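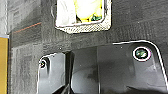 Figure 6. Screw heads in glossy black plastic. The one at left is set in a countersunk hole.

Section 6: Setting Up the Torque Screwdriver

This section covers first-time set-up of the Novineo adjustable torque screwdriver, fitting of bits, and setting of the torque value for screws in plastic and thin metal. Read Section 2 (Safety) before you start. For powered drivers, see the separate Allo manual.

Before first use

1. Remove the driver, bit tray and hex key from the case. Keep the foam insert; it is needed if the tool is returned for calibration.

2. Compare the serial number on the collar with the one on the calibration certificate. If they do not match, do not use the tool. Contact the supplier.

3. Turn the locking ring to the open position and rotate the adjustment sleeve from the lowest setting to the highest and back again. The sleeve should turn evenly, with no tight spots.

4. Set the sleeve to the middle of its range. Clamp a scrap piece of wood with a screw already seated, and operate the clutch several times. This spreads the internal grease after storage.

Note: The first few releases may feel stiffer than later ones. Do not record readings until the clutch releases with the same feel each time.

Fitting a bit

1. Pull the chuck collar forward and hold it.

2. Insert the bit until it stops, then let go of the collar.

3. Pull lightly on the bit. If it comes out, the collar has not seated. Repeat steps 1 and 2.

4. Place the bit in the screw head without applying torque. It should fill the recess and stand upright without support. A bit that rocks is either worn or the wrong size.

Caution: Phillips and JIS cross-head screws look alike but have different recess shapes. A Phillips bit in a JIS screw will ride up out of the recess before the clutch releases, and the head will be damaged. Identify the screw type first.

Setting the torque

1. Find the torque value in the documentation for the product being assembled. If a range is given, start at the low end.

2. Open the locking ring.

3. Turn the adjustment sleeve until its edge lines up with the required mark. Always approach the mark from below. If you pass it, turn back well under the value and come up again.

4. Close the locking ring. The sleeve should no longer turn.

5. Drive a test screw into scrap of the same material and thickness as the finished part.

6. Check the result. The head should be fully seated, with no whitening or bulging of the material next to it.

Caution: Never use the driver to loosen a seized screw. The clutch limits torque in the tightening direction only, and reverse overload can shift the calibration with no outward sign. Use an ordinary screwdriver.

Countersunk and raised heads

Countersunk heads wedge into the material as they are tightened and can split a plastic part at a lower torque than a flat-bottomed head of the same thread size. Do not carry a setting over from one head type to the other. Test each type separately.

Where a part uses both types, tighten the countersunk screws first — they center the part — and the others afterward. Bring every screw to light contact before tightening any of them fully.

Reusing threads in plastic

1. Place the screw in the hole and turn it backward by hand until it drops slightly into the existing thread.

2. Turn it forward by hand for the first few turns. Resistance should be light. Strong resistance means a new thread is being cut; back out and try again.

3. Finish with the torque driver.

Note: Threadlocking liquid can crack some plastics. Do not apply it unless the product documentation calls for it.

Storage and calibration

Return the sleeve to its lowest setting after each work session, but do not force it below the end mark. Store the tool dry, in its case.

Have the tool recalibrated every 2,000 clutch releases or once a year, whichever comes first. Record use in the log at the back of this manual. Sample entry:

Month: March
Total releases: 1,281
Operator: Zlata Bondarchuk
Remarks: Clutch even, bit replaced

If the tool is dropped, take it out of service until it has been checked, whatever the log shows. Spare bits and collars are listed in Appendix 2.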